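Rooftop Runoff at the Langlois Building: What One Summer of Measurements Showed
5 min read

For our second-year project we looked at how much rain comes off a flat city roof, and how fast. The subject came out of a lecture on storm drains in Skindcombe, where the older streets still carry rainwater and sewage in the same pipe. When a heavy storm hits, the pipe fills and the overflow goes into the river. Most of the water comes off hard surfaces, and flat roofs make up a large share of those in the center of town.

Our question was simple. If part of a roof is covered with a shallow planted tray, how much less water reaches the drain in the first hour of a storm?

Site

We worked at the Langlois building, which has teaching rooms below and a mechanical floor on top. The roof drains to two outlets, one at each end, and building services let us meter both. The roof area feeding the outlets is 2361 square feet according to the building plans. We did not measure it again ourselves.

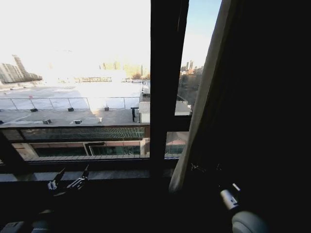

The slope is very slight, and after rain there are puddles that stay for a day or more. This matters for the results. Water sitting in a puddle never gets to the outlet, so a bare roof already holds back a little rain before any plants are added. We had not thought of this when we wrote the proposal, and our first calculations ignored it.

Method

We used Fometti planting trays, filled with a light soil mix and planted with sedum. There were 200 trays, all placed on the side draining to the east outlet. The west side was left as it was, so that we could compare the two. A Samell rain gauge logged rainfall every five minutes, and a flow meter sat in each outlet.

Trays were carried up in July. The sedum needed hand watering at first, and we stopped watering well before the first storm we counted. Soil moisture was read by hand at nine in the morning with a probe pushed into the middle of the tray. We always used the same trays so the readings could be compared.

A storm was counted if both meters and the gauge ran through the whole of it. That left us with 11 storms. Several others were lost when the west meter clogged with grit. We fitted a mesh screen after that and cleaned it after each rain.

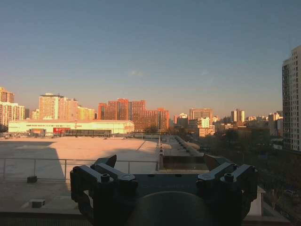 Fig. 2. Black gripper, with the pale rooftop behind.

Results

In light rain the planted side let almost nothing through in the first hour. In medium storms it still released clearly less than the bare side, and the peak came later. In the two heaviest storms the difference was small. The soil filled up quickly, and after that the water ran off both sides at much the same rate.

Soil moisture before the storm turned out to be as important as the size of the storm. One fairly modest rain gave nearly as much runoff as a heavy one – it fell the morning after another storm, when the trays were still soaked.

Problems

The two sides of the roof are not a perfect match. The west side gets more shade in the afternoon and dries more slowly. We should have run both sides bare for a few weeks first to see how they compared, but the trays arrived early and there was nowhere to store them.

We also lost some trays to wind along the edge. They had not been tied down. Edge trays should be strapped or weighted from the first day.

What we would do next

A longer run through fall and winter would show whether the trays still help when the plants are dormant. Deeper soil would hold more, but the roof's load limit would have to be checked by an engineer. We would also put a second gauge on the west side, as wind around the mechanical floor may affect how much rain lands where.

Comments (3)

drainpipe_dan
Good to see the soaked soil result written up. We had the same thing on a garage roof. Did you weigh any trays before and after a storm?

mkt88
What was the soil depth? I looked through twice and can't find it.

Second-floor lab
The mesh screen is still on the west outlet and could use a cleaning if any of you are back on campus.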